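About Wistik

Wistik supplies tabletop task kits to teams that build and test household robots. The company was founded by Cameron Skinner and works from a single site in Tindo with a staff of 12. Its first product, the Nunel kit, covers basic table setting and clearing with toy dishes, utensils and food.

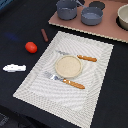
Each kit ships with printed layouts and a scoring guide — customers may also order a setup visit. The Nunel library now holds 220 layouts, and replacement pieces are sold singly. A larger kit, Daher, has been open for orders since May. Schools and colleges may request a loan set through the sales office.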